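ok small apartment balcony thread, since a bunch of you asked what I'm doing with mine this winter. it's tiny. bear with me

first thing — lights. I bought the Ledura string, warm white, 40 bulbs. wrapped it along the railing instead of hanging it in swoops. looks way calmer. swoops always sag on me by December

zip ties, clear ones. don't use tape. tape leaves gunk and then you're out there with a butter knife in the cold scraping

planters: kept 2 big ones, gave the rest to my sister. small pots dry out and blow over and just look messy. two big ones by the door, done

what goes in them — cut evergreen branches stuck straight into the old dirt. cedar in front so it spills over, something tall in back. free if you ask at the tree lot, they toss the trimmings anyway

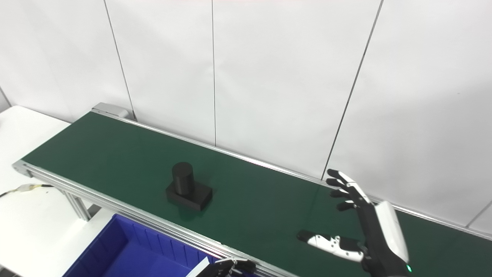 color is where I got stuck for like a week. wanted red, everyone does red. then I tried dark green and matte black and teh whole thing finally clicked. I'd go for that same dark green as the conveyor belt, with one black piece on it, pillar candle shape on a flat block. only one though!! I had a whole row of lanterns out last year and it looked like a yard sale

cushions are Halim, the thick ones. bring them in at night. I know they say outdoor. bring them in

the rug is the Perari flatweave in charcoal. smaller than I thought, measure before you order. I did not measure

door wreath: plain grapevine ring, one side covered, the other side bare. branches all going the same direction, wire them down, then a long velvet ribbon. skip the bow if you're bad at bows like me, just knot it and let the tails hang

oh and someone asked about the hook — Stimiteck over the door one. felt on the back so it doesnt scratch the paint. the wreath bangs a little when it's windy, I stuck a bit of foam behind it

timer for the lights!! on at 5, off at 11. best cheap thing I bought

still need a little table out there for coffee. something folding, black or dark green. if you've got one you like drop it in the replies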